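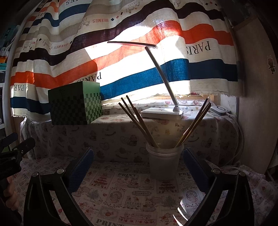
Wooden sticks in a frosted plastic cup on a printed tablecloth.

Clutonton cafes and food stalls to drop plastic stirrers

Cafes, bakeries and market stalls in Clutonton will stop handing out plastic stirrers, forks and spoons under a town rule that takes effect in January.

The rule was approved at a town meeting that ran until nearly 10 p.m. It covers any business that sells food or drinks to be eaten right away, including trucks and stands at outdoor events. Wooden, bamboo and paper items are still allowed, as is metal flatware that is washed and used again. Plastic straws must be kept behind the counter and given only to customers who ask for one.

Grocery stores may go on selling boxed plastic cutlery. Hospitals, nursing homes and school lunchrooms are exempt for the first year.

The town office says 100 businesses in Clutonton hold a food permit, and all of them will get a letter explaining what is covered. A first violation brings a written warning. A second carries a fine of $400. Inspectors will check during the regular permit visits that already take place, so no new staff will be hired.

Town staff started work on the rule last spring after a cleanup along the river path, where crews filled 6 large bins in one morning. Small plastic items made up much of what was picked up, according to the report given to the meeting. The report also said that stirrers and forks are too small to be sorted at the recycling plant the town uses, and are pulled out and sent to the landfill with other waste.

Gruber, the bakery and coffee shop on the main street, switched last fall. The shop said in a written comment that its wooden stirrers cost a little more per box but that customers take fewer of them now that they are kept next to the register. It also went back to ceramic mugs for people who sit down inside.

Not every owner was in favor. Several stall holders at the weekend market told the meeting that wooden forks snap in thick foods such as stew and potato salad, and that the better ones are hard to get in small orders. One asked for the start date to be moved to summer. The request was turned down, but businesses may use up plastic stock they already have through the end of March, as long as they can show a receipt dated before the rule was passed.

To help with the cost, the town has set aside $3000 for a shared order. Businesses that sign up will be able to buy wooden stirrers, forks and spoons at the bulk price and collect them from the loading door behind the town office. Treda, a restaurant supply company, will fill the order. Sign-up sheets are at the permit desk and must be returned before the office closes for the winter holiday.

Compostable plastic was the subject of the longest discussion. An early draft allowed it, but the final version doesn't. The compost site that serves the town, run by Stolum, does not take compostable plastic because it breaks down too slowly in the outdoor piles. Plain wood and uncoated paper are accepted. Residents can put them in the green bin along with food scraps, but paper cups with a shiny lining still go in the trash.

Takeout containers and lids are not part of the rule. The town plans to look at them separately and has asked staff for a report on prices and on what nearby towns have done. A proposal to charge a small fee for paper bags was dropped before the vote.

Groups that hold bake sales, suppers or other events open to the public do not need a food permit for fewer than three days a year and will not be inspected. The town is asking them to follow the rule anyway, and event organizers may join the shared order on the same terms as businesses.

Copies of the full text are available at the town office and the library. Questions about permits can be taken to the permit desk between 9 a.m. and 4 p.m.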